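Home Audio Evening Course, Raswood Adult Learning
Handout 4: Loudspeaker placement in an ordinary room
Tutor: Fouad Filali

Please read before the next session and bring it with you. Last time we finished with amplifiers and cables, and many of you asked why the same pair of speakers sounded full in the classroom and thin at home. The answer is mostly the room.

1. What the room does to bass

Low notes have long waves. When such a wave meets a wall, part of it comes back and mixes with the sound still leaving the speaker. In some places the two add together and the bass becomes heavy. In other places they work against each other and the bass nearly disappears. You can hear it if you play a steady low tone and walk slowly across the room.

A speaker near one wall gives more bass than the same speaker in the open. In a corner it gives more again, and usually too much. Small bookshelf models, such as the Jilby pair we use in class, can profit from a wall behind them. Large floor-standing models mostly can not.

2. Soft and hard surfaces

Middle and high notes are reflected by glass, plaster and bare floor. Cloth takes away a part of them: curtains, carpets, bedding, clothes. This is why a bedroom often sounds calmer than a kitchen. Try to clap your hands in both and listen to the end of the clap.

Thin cloth does nearly nothing for the bass. A student in the December group covered a whole wall with light curtains and was disappointed, and I understand him – the room became dull on top and still boomed below.
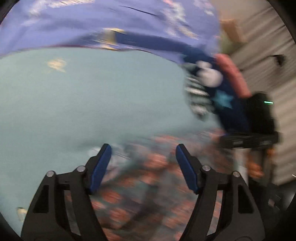 3. Where to start

Begin with the chair, then the speakers. Do not put your head against the back wall, where the bass is strongest. Put the two speakers and your chair in a triangle with equal sides. The tweeters should be at the height of your ears when you sit.

Now turn the speakers a little towards you. Play a recording with one singer in the middle. If the voice seems to come from both sides separately, the speakers are too far apart or turned too much outwards. If everything sits in one narrow place, move them apart.

Move one thing at a time, 10 centimetres or less, and listen to the same piece again. Write down the distance before you change it. I forgot this myself in my flat in Pameddale and needed a whole evening to find the old position.
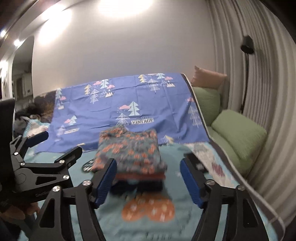 When the voice is in the middle, go to the bass. Pull both speakers forward by the same amount until bass notes are even, that means no single note jumps out. A walking double bass is good for this test, and organ music is harder but more honest. The free tone files from the Tiwari disc can also help you, but keep the volume low with them.

4. Homework

Draw your room from above with doors, windows, speakers and chair. Mark 2 listening places and describe the bass in each with your own words. Do not use an equaliser yet, we come to it in Handout 5.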